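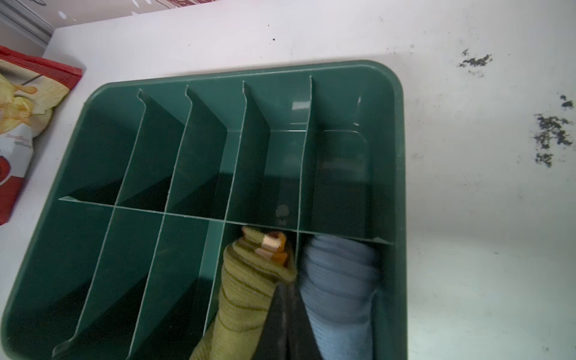
Reply on the Vedholm thread, 7:40 this morning: socks ought to be folded flat in thirds and stood on edge, the way you'd file shirts, and rolling wears out the cuffs. Two more people agreed before lunch. Noted. I'm staying with rolls for this round and will do a flat-fold round after it, same tray, same socks.

Thursday, small bench.

Tray is the green Grundar, the one with the removable dividers. The short dividers slot into the wall at the notches and can be moved one notch at a time. The long one stays where it is for now. I set the slots narrow to start with. The Clivitz tray has fixed walls and I've put it back on the shelf until the Grundar numbers are done.

Socks are from the mixed bag: striped, plain light blue, dark ones, a few thick ones that I think came with the Mrema order but the label is gone. Each pair laid one on top of the other, heels lined up, rolled from the toe, cuff of the outer sock turned back over the roll. No rubber bands.

Order of filling: lower row first, from the right. Dark pairs are the most annoying to match under the bench light. Next time sort them by the window before starting.

What I found, in the order I wrote it on the pad:

Thin pairs stay up by themselves in a narrow slot. They can be pulled out with two fingers without dragging the neighbor along.

Thick pairs go in but push the divider over at the top. The bottom of the divider holds. With thick pairs on both sides it straightens up again, so part of this is only a matter of what goes next to what.

A roll put in with the folded cuff down comes undone when it's pulled out. Cuff up is better. Redid all of them cuff up after the first pass.

Ankle socks are too short for the depth. They drop to the floor of the slot and you have to dig. Tried two pairs in one slot, one on top of the other, which works but you can't see the lower one. Leave ankle socks for the Clivitz, it's shallower.

Drawer test: tray in the Vedholm drawer, open and shut 100 times by hand at normal speed. Went to 110 because I lost my place and did some extra to be safe. Two rolls had loosened, both thick. Dividers had not come out of the notches. The tray itself slides forward when the drawer is shut hard. A strip of shelf liner under it stopped that.

Took 12 minutes to roll and load everything on the second pass. First pass wasn't timed.

To do:
Move the dividers one notch wider on one side of the lower row and try the thick pairs there.
Flat-fold round, thirds, as suggested. Same drawer test, and use the clicker so the count is right.
Look at cuffs after a week of rolling and unrolling the same pair. If the complaint about stretching holds up it should show on the light blue ones first, they're the softest.
More shelf liner. The roll in the cupboard is down to the last foot or so.
Whoever has the second Grundar, please bring it back to the small bench with all its dividers.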